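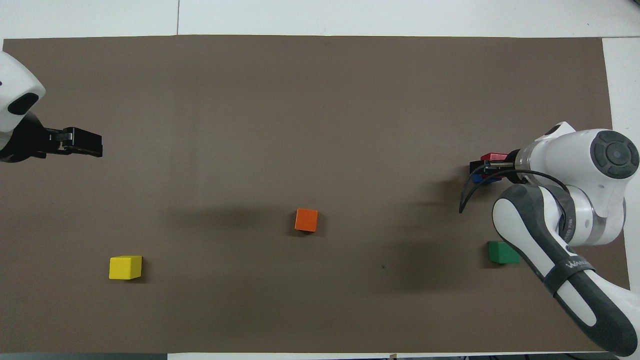 What do you get to see at a robotics open day?

Mostly tables, arms, and people who are very happy to talk about them. At the one I went to, on Friday, February 9, 2018, there was also soup.

I had been looking forward to the Nirkine open day since the date went up on their site. I repair sewing machines for a living and know a fair bit about small motors, belts and cams, and next to nothing about robots, so I was exactly the sort of visitor they had in mind. The building is on the old rail spur at Prenduscombe, at the end of a road with no sidewalk. I took the 137 bus, which drops you by the tile warehouse, and walked the last stretch in a wind that went straight through my coat. Two people in green lanyards were handing out floor plans at the door. They'd printed 200 of them and were down to a thin stack by lunch, which made me very glad I had come early.

The ground floor is the Maldonado hall, one long room with stations down both sides and a taped walkway in the middle. You go at your own pace. I like that so much better than a guided group, where you always end up at the back behind somebody's rucksack!

The first few stations were about parts. There was a gearbox opened up so you could turn it by hand (I went back to this one twice), and next to it a bench of worn gears with a magnifier on a stalk. The wear pattern on one of them was the same as I see on cheap overlockers, all on one flank of the tooth, and the engineer at the bench and I had a lovely ten minutes on lubrication. She uses a much stiffer grease than I do. I wrote down the type and then left the paper in the soup room, so if anyone from Nirkine is reading, please tell me again.

Then came the block table, and I'm afraid that is where my morning went.

It's a plain white table with a big sheet of brown paper over nearly all of it, and an arm reaching in from either side. Cubes in bright colors, like the ones in a nursery toy box. My favorite moment was when the arm on the right had a red block and a blue block in its gripper together, red on the upper side, with the yellow, orange and green ones still lying on the paper and the other arm hanging over its own corner with its fingers shut. I had assumed a robot would pick up one thing at a time. Seeing two held at once in such a small black gripper made me laugh out loud, and a boy next to me said "it's got both!" in the same tone I was thinking it.

I asked about the paper. The answer was that a matte surface is kinder to the cameras than a shiny table top, and that paper is cheap to change when it gets marked. I use brown paper on my own bench for the same sort of reason, so small screws show up and don't roll, and I felt rather proud about that for the rest of the day.

I also asked what is hard about it, because it looks so easy. The engineer put it very well, I thought. Closing the fingers is a small part of the job. The arm has to come in at an angle where its own wrist won't knock something else over, and it has to know how far down the table is. Then it has to let go without dragging the block sideways, and letting go is the bit they had spent the winter on. He told me to try it at home with a pair of kitchen tongs and my elbow held against my side. I have since done this with sugar cubes. Try it, it's maddening.

With two arms there is the extra matter of sharing the middle. Each one needs to know where the other is, and the elbow and forearm take up room as well as the gripper. I hadn't thought about elbows at all. Once he'd said it I couldn't stop looking at them, and at how much shadow a big arm throws over the very place where it's trying to work. Anyone who has sewn under a badly placed lamp will sympathize.

Upstairs was the software room, which I'll be quick about, as it was packed and I only saw it over shoulders. They had a program called Bestow up on a large screen. As far as I could follow, it decides where a held object should be put down. You could draw a square on a tablet and it would choose a spot inside it, and then explain its choice with little colored arrows. A girl of maybe eleven kept drawing squares that were far too small and was delighted every time it refused. There was a counter in the corner for squares drawn that day, and it stood at 518 when I left the room. I think a good share of those were hers.

The talk at one o'clock was in the canteen. Nothing fancy, a speaker with a handheld microphone that cut out, and slides that were mostly photographs of things going wrong. I loved it. There was a whole section on cables: how they twist, how they snag, where you tie them down and where you must leave them slack. It's the same with the foot pedal lead on a sewing machine, too tight and it breaks at the plug, too loose and it ends up under a chair leg. Somebody asked whether robots would be folding laundry soon and the speaker said fabric was "a different animal," then talked about it until the moderator stood up. I could have listened to twice as much. Cloth moves when you so much as breathe near it, I could have told them that!

Some practical notes, if you are thinking of the next one. It is planned for March, and entry is free again, though you have to book a time slot. Everything on the ground floor is step-free and there's an elevator to the software room, but the elevator is slow and there was a line for it. The hall is loud near the compressors at the far end, so take small children there last. Lunch was lentil soup or tomato soup with bread, four dollars, cash only, and the lentil ran out first. Parking is on the gravel lot behind the building. My slot was number 136 and I was let in a few minutes ahead of time without any fuss.

What I would change: more stools. The block table in particular is a place where people want to stay, and by noon we were three deep, with the shorter ones unable to see over the front row. A low step along one side would fix it. And I'd like the labels to be bigger, and hung higher up.

I got the late bus home with cold feet and a tote bag and a page full of questions for next time, the first of which is still about the grease.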